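Section 7. Working next to the hand unit

This section is for the people on the floor. The sales leaflet for the Tanevell hand unit says it "frees your team for higher-value tasks." At the Brerkness site the team was freed for clearing film out of its way, and the job sheets were not changed to allow for it. Please read the steps with that in mind.

7.1 Before the shift

1. Walk the floor markings. If tape has lifted or been covered, replace it before power-up.

2. Pick loose scraps off the carpet inside the work area. Do this with the unit off.

3. Look over the finger joints. A screw that stands proud of its hinge goes on the fault sheet. Do not tighten it yourself.

4. Set the speed to 5. The factory setting is 10, and we have yet to see a reason to use it around people.

5. Press Ready and wait for the tone. If there is no tone within 7 seconds, switch off and start again from step 1.

Note: Allow time for these checks in the staffing plan. The Hattori planning software counts them as zero minutes.

7.2 During the shift

6. Keep your hands away from the fingers whenever the unit is powered, even if it has stopped moving. A still hand may only be waiting for its next command.

7. Watch clear plastic with extra care. Film and bags are hard to see under bright light, for you and possibly for the unit. We have been promised better detection in the next update. We were promised it in the last one too.
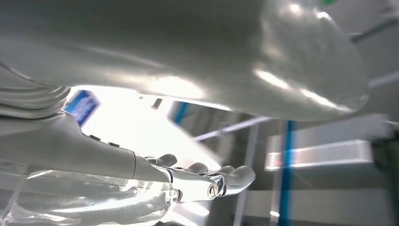
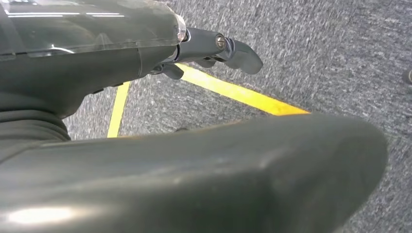 Figure 7-1. The hand near clear plastic (first picture) and over taped carpet (second picture).

8. If film gets caught in a joint, press Stop, switch off at the wall, and pull the film out along the finger. Never pull across the hinge.

CAUTION: Stop holds the fingers where they are. It does not release them. Only the wall switch cuts power.

7.3 After the shift

9. Write down every time you had to step in, however small. The unit's own log leaves out any stop cleared by hand, so its totals look better than your day did.

10. Clear the log when it reaches 500 entries. Print it first.

Note: Supervisors should compare the printed log with the handwritten sheet before reporting any saving in labor. The Drorkanau trial reported its savings from the log alone, and two packing positions were cut on the strength of it. One has since been filled again.

For faults that return after a restart, go to Section 8.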